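Ticket: Guest wifi drops past the deck, Fluldale site
Status: Open - waiting on part
Opened by: Agnes Gunn
Assigned: Aarne Laaksonen

Agnes, 8:40 am
Wifi keeps dropping for guests outside. Fine at the front desk, fine in the dining room. Walk out the back and it's gone. Had complaints all through October. Already restarted the router, no change. Can someone look today, we have a group in.

Aarne, 9:15 am
Which access point do they show as connected to? Should be Gratano-2 out there. If it says Gratano-1 they're hanging on to the indoor one.

Agnes, 9:30 am
Mine says Gratano-1. Sheena's says the same. Don't see a 2 in the list at all.

Aarne, 9:50 am
OK so 2 is down or not broadcasting. Controller shows it offline. Tried remote reboot 3 times, nothing. Need somebody on site to check the cable and the light on the unit. Also where exactly does it drop? Need to know what the signal has to get past.

Heather Cairns, 11:05 am
On site. Did a walk with the phone. 80 percent at the back door, dead by the far end of the path. 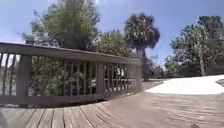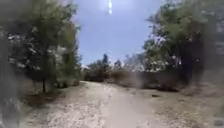 Deck railing first, then the path.

Light on Gratano-2 is off. Swapped the patch cable, still off. Plugged the unit into the port Gratano-1 uses and it came up in nearly 2 minutes. So the unit is good - it's the port or the injector.

Aarne, 11:30 am
Good, thats the injector then. Port tests fine from here. Do we have a spare?

Heather, 11:40 am
Checked the closet. One Kurley injector but wrong voltage, don't use it. Labeled it so it doesnt get grabbed again. Put everything back how it was.

Jessie Sutherland, 1:10 pm
Ordered one from Innes, 70 dollars with shipping. Please charge to the Fluldale account, not ours, last one got billed wrong.

Aarne, 1:25 pm
Turned up power on Gratano-1 for now. Agnes, can you retest from the deck and tell me what you get? Turn wifi off and on first.

Agnes, 2:05 pm
Works on the deck now, slow but OK. Path still nothing. Told the group to use the dining room.

Aarne, 2:10 pm
Fine for today. Leaving this open till the injector is in. Heather to fit, I'll set power back after.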